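접시 자국이랑 회색 줄 어떻게들 지우세요?

그릇살림 게시판 > 질문/답변
조회 1,154

밤톨이네
이사하면서 그릇을 정리하는 중인데 쓰던 접시들에 회색 줄이 잔뜩 있습니다. 숟가락이나 포크 닿은 자리예요. 수세미로 문질러도 안 없어집니다. 흠집이면 버리려고 하는데 버리기엔 수가 좀 많아요. 식기세척기는 안 쓰고 손으로만 닦았습니다. 어떻게들 하시는지 궁금합니다.

도토리묵사발
대부분 흠집이 아니고 쇠가 묻은 겁니다. 스테인리스 수저가 유약보다 물러서 그릇에 긁혀 남는 거예요. 손톱으로 쓸어보고 걸리는 느낌이 없으면 지워집니다. 구연산을 물에 개서 바르고 10분쯤 뒀다가 부드러운 스펀지로 문지르세요.

한강뷰아님
저는 베이킹소다요. 물 조금 넣고 되직하게 만들어서 문지르면 됩니다. 구연산은 해봤는데 별 차이 못 느꼈어요.

도토리묵사발
베이킹소다도 되는데 무광 그릇은 반질반질해져서 티가 납니다. 유광이면 상관없고요. 금테 있는 건 둘 다 하지 마세요.

밤톨이네
전부 유광이고 금테는 두 개 있습니다. 그건 빼놓을게요. 손톱에 걸리는 건 없는 것 같습니다.

새벽세시반
치약 쓰라는 글도 많던데 저는 반대입니다. 어머니가 치약으로 닦으시다가 꽃무늬 접시 무늬가 뿌옇게 됐어요. 연마제 들어간 건 그림 위에 쓰면 안 됩니다.

한강뷰아님
치약은 저도 10년 넘게 썼는데 멀쩡합니다. 살살 하면 돼요. 무늬가 유약 위에 있느냐 밑에 있느냐 차이 아닌가요.

새벽세시반
그걸 보통 사람이 어떻게 구분합니까. 모르면 안 쓰는 게 맞죠.

도토리묵사발
만져서 무늬가 살짝 도드라지면 위에 올린 겁니다. 그래도 헷갈리면 뒷면 구석에 먼저 해보세요.

navy_bowl
저는 외국 살 때 중고 그릇을 많이 샀는데 동네 벼룩시장에서 그릇 팔던 Tibor Halász라는 분이 늘 그랬습니다. 줄 간 건 닦으면 되고 금 간 건 화분 받침으로 쓰라고요. 그때 산 Nyitrai 수프 접시 아직도 씁니다. 구연산으로 두 번 닦으니 깨끗해졌어요.

밤톨이네
금 간 건 어떻게 알아보나요? 유약 표면에 실금처럼 보이는 것도 있어서요.

navy_bowl
손끝에 올려놓고 가볍게 두드려보면 소리가 둔합니다. 표면에만 잔금 간 건 소리로는 잘 모르는데 그 틈으로 김칫국물이 배더라고요. 저는 그런 건 마른 음식만 담습니다.

한강뷰아님
잔금 있는 그릇은 그냥 버리는 게 낫습니다. 위생 때문에요. 아깝다고 계속 들고 있으면 이사할 때마다 짐입니다.

navy_bowl
과자 담는 것까지 버릴 필요는 없다고 봅니다. 각자 판단할 문제죠.

콩나물국
법랑은 얘기가 좀 달라요. 안에 철판이 있어서 이가 나가면 거기부터 녹이 슬어요. 철수세미 쓰지 마시고 뜨거운 채로 찬물에 넣지 마세요. 저희 집은 Heten 냄비 하나를 그렇게 해서 버렸습니다.

밤톨이네
법랑도 하나 있는데 참고하겠습니다. 그럼 새로 산다면 줄이 덜 가는 그릇이 있을까요? Culura 거 괜찮다는 말을 들었습니다.

새벽세시반
Culura 밥공기 쓰는데 줄은 똑같이 갑니다. 흰색이라 더 잘 보여요. 무게도 국그릇이 370그램이라 손목 아픈 사람한테는 비추천입니다.

콩나물국
저는 Bestcombe 320그램짜리로 바꿨는데 가벼운 건 좋고 줄은 비슷합니다. 나무 수저 쓰는 게 제일 확실해요. 색은 연한 회색이나 하늘색 쪽이 흰색보다 덜 눈에 띕니다.

한강뷰아님
나무 수저로 국을 어떻게 먹어요. 줄 좀 가면 어떻습니까.

콩나물국
저희는 잘 먹습니다. 익숙해지면 괜찮아요.

밤톨이네
토요일에 해봤습니다. 구연산으로 13장 닦았는데 두 장 빼고 다 지워졌어요. 남은 두 장은 베이킹소다로 한 번 더 했더니 한 장은 지워지고 한 장은 손톱에 걸려서 포기했습니다. 금테 있는 건 건드리지 않았어요. 답변 주신 분들 감사합니다.

도토리묵사발
잘됐네요. 닦은 다음에 물로 충분히 헹구시고 겹쳐 둘 때는 사이에 키친타월 한 장씩 끼우세요. 굽에 유약이 없는 그릇은 그 부분이 거칠어서 아래 접시를 긁습니다.

콩나물국
저도 하늘색 접시 하나 올려요. 빨간 쟁반에 받쳐 놓은 겁니다.
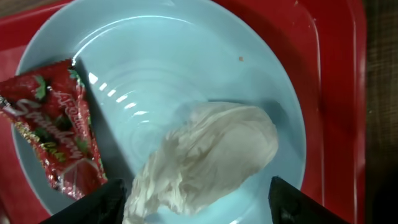

같은 게시판의 다른 글

도마 냄새 빼는 법 (식초 말고)
유리컵 물때, 연수기 쓰면 덜한가요
Declan Hulme 머그 뚜껑만 따로 파는 곳 있나요
3월 그릇 나눔 모음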